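Sorting & Storage Board > Workshops, Bins and Shelving

Thread: Divided sheet metal bin, worth keeping bare or should I line it?

tidybybronex wrote:
Hi all, long time reader, I post maybe twice a year. I'm setting up the sorting corner in the back of our thrift store and I've gone with a big gray sheet-metal bin for the odds and ends nobody wants to deal with (hairbrushes, toy blocks, all that bathroom drawer stuff people donate by the bagful). It has a divider, so there's a smaller section at the back and a big one up front with sloping walls and a flat floor. I love the slopes! Stuff slides down to where you can grab it.

My question is the floor. The metal is scratched up and I can't decide if I should put a rubber mat down or leave it alone. Zustura sells a cut-to-fit mat but the shipping alone made me close the tab. What do you all do?

gray_bin_gal wrote:
Leave it. I've had bare metal for 869 days according to the app where I log all my shop stuff, and scratches are just scratches. A mat curls at the corners and then crumbs and hair ties get under there and you're peeling it up every week.

Mine's divided too, and it looks pretty much like what you've got. Scuffs all over the bottom, smudges on the divider, still perfectly good:

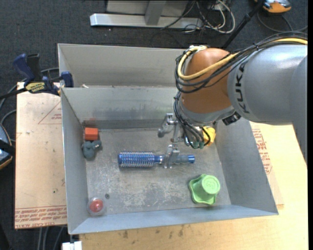 Reply #3

pegboardpete wrote:
Going to disagree with gray_bin_gal here. Bare metal is LOUD. If you're tossing brushes and blocks in there all day you will hear it in your sleep. I lined mine with an old yoga mat, cost me zero dollars, and yes it curls a little, but I can live with that.

Also I like that blue round brush. My wife has one like it and it picks up every bit of lint in the house, so it's good you're keeping those away from the fabric stuff.

Reply #4

gray_bin_gal wrote:
Fair on the noise, but I run the radio anyway. And a yoga mat in a bin with sloped sides? Doesn't it slide down and bunch up?

Reply #5

pegboardpete wrote:
I only did the flat part. The slopes are bare. Double-sided tape on the corners, redo it every September and forget about it.

Reply #6

shelfhelp441 wrote:
Has anyone tried the Bollness bins? They're plastic, way quieter, and you can hose them out in the yard. I paid for two and never looked back. Metal always seemed like overkill for hairbrushes to me.

Reply #7

tidybybronex wrote:
I had plastic before this and it cracked along the bottom the first winter – not a Bollness though, so maybe that's on me for buying cheap. We go through 900 small items in a good month and I want something I can be rough with.

Update as of 9/9/18: I'm trying pete's way, mat on the flat part only, back section left bare for the tiny stuff. If it curls I'm blaming him.

Reply #8

pegboardpete wrote:
Press the tape down hard and give it overnight before you load anything in. And wipe the metal first or it won't stick.

Reply #9

gray_bin_gal wrote:
Still say bare is best, but post how it goes. I'd look at the corners after a couple of weeks.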